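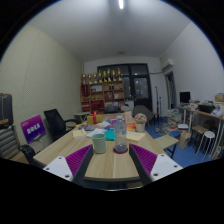
Trurnis says hand-held demos will replace robot programming. The evidence is thin so far

Trurnis says it can teach a robot arm to tidy a meeting room without anyone writing a line of task code, and without a robot in the room while the teaching goes on. The company announced the program on Thursday along with a figure it would like people to remember: 2,000 recorded demonstrations, all made by people using a gripper held in the hand.

It did not announce a robot doing the job. A question about when one would be shown got the answer "later in the program," and a second try got the same answer with more words.

The idea is simple enough and Trurnis doesn't claim to have come up with it. A person picks up a two-fingered gripper with a camera on it, closes the fingers on an object, moves it, and lets go. The camera records what the fingers would see if they were on the end of an arm. Software works out how the gripper moved, and a model is trained to produce the same kind of motion from the same kind of view. The usual way of doing this, steering a real arm by remote control, is slow and ties up an expensive machine. A gripper on a handle can go anywhere a person can.

All of which is a good argument for collecting data this way. Whether the data is any use is another matter, and on that the company had much less to say.

According to the written summary handed out with the announcement, the recordings come from three sites. Delia Preda, program lead at Trurnis, described them as "real, messy, lived-in rooms," and said variety was the whole point. Three rooms is a small amount of variety. A model trained on them could learn a good deal about those tables and very little about anyone else's. Preda said more sites would be added but would not say how many, or whether the robot would be tested in a room it had no recordings from. She called that "a research question." It is the question a buyer would ask first.
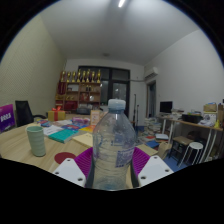

Bottles are where the company's claims get most specific. The summary says 293 of the demonstrations involve a see-through container, a kind of object that has caused trouble for camera-based systems for as long as people have been building them, as the camera tends to pick up whatever is behind the thing. To be fair to Trurnis, it has not picked an easy example. The bottle held just over the tabletop between the two ribbed pads is clear and slightly crinkled, the room behind shows faintly through it, and there is a cup standing close by on the left that a careless arm could knock. A person deals with all that without thinking. What the recording keeps is the path of the gripper and the view from it. How hard the fingers squeezed is not in the data at all, Preda confirmed, and neither is any slip the person may have felt and corrected.

With a thin plastic bottle, that matters. Too light a grip and it drops, too firm and it folds. Preda's answer was that soft pads "forgive a lot." They may. The summary gives no drop rate, for people or for machines.

There is also the matter of what was thrown out. The 2,000 figure counts recordings that were kept. Trurnis began with 3,600, the summary says in a footnote, and removed those with lost tracking, a blocked camera or what it calls "unclear intent." Cleaning up a data set is normal practice and there would be more to worry about if it hadn't been done. But the announcement also says that anyone can make a good demonstration "after a few minutes of practice," and that is hard to square with a discard pile of that size. Either the practice takes longer than the company says or the tracking fails more often. The footnote doesn't split the discards by cause.

Emilian Pîrvu of Munteanu, which owns one of the three sites and let Trurnis record there in June, said his staff had picked it up quickly. He also said they had been asked to move more slowly than they normally would, to keep both fingers in view, and to avoid reaching across themselves. Some found that tiring. "You stop clearing a table and start performing clearing a table," he said. He still thinks the project is worth backing, and Munteanu has no money in it.

His remark touches on a problem that the announcement skips. If people have to change how they move so that the software can follow, the robot will be copying the changed version. Slow, separate, well-lit movements may be fine for a robot. They are a long way from "capturing natural human skill," the phrase used twice in the announcement and once more in its headline.

The other claim is about cost. Trurnis says hand-held teaching is "a fraction" of the price of remote control, with no number for either. Asked for one, the company pointed to the price of the gripper itself and left out the hours people spent holding it, the hours spent sorting recordings, and the training of the model. Those are likely to be the larger part of the bill.
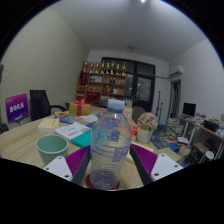
Wekesa Okoth thinks the comparison with remote control is wrong from the start. In remote control, he said, every recording has already been carried out by the real arm, so at least it is known that the arm can reach, that its wrist can turn that far, and that it won't hit its own base. A hand-held gripper gives no such promise, since a human shoulder and elbow can put it in places a fixed arm can't get to. Some share of the demonstrations will be impossible for any given robot, he said, and he would want to see that share published before he believed a cost saving. He added that he had nothing against the method and had used it himself, mainly as a way to get started before going back to remote control for the hard parts.

Preda said reach was checked in software and that recordings an arm couldn't follow were "handled." She did not say whether they were part of the discards or are still in the 2,000.

Two other companies are mentioned in the announcement as partners. Clirketti supplies the fingers and confirmed it. Fliltton is named as a "deployment partner," which suggests that a robot is going to be deployed somewhere. Lăcrămioara Oprea at Fliltton said the company had agreed to look at results when there are some, and that no site or date had been set. She said she had learned of the word "deployment" from the announcement.

Trurnis plans to release part of the recordings to outside groups, under terms it is still writing. That would be a real help. Outside groups could train on two of the rooms, test on the one left out, and report how the robot gets on with a bottle it has never been shown. Trurnis could run the same test itself with what it has now. Preda said it was on the list.

The company would not say which arm it plans to use.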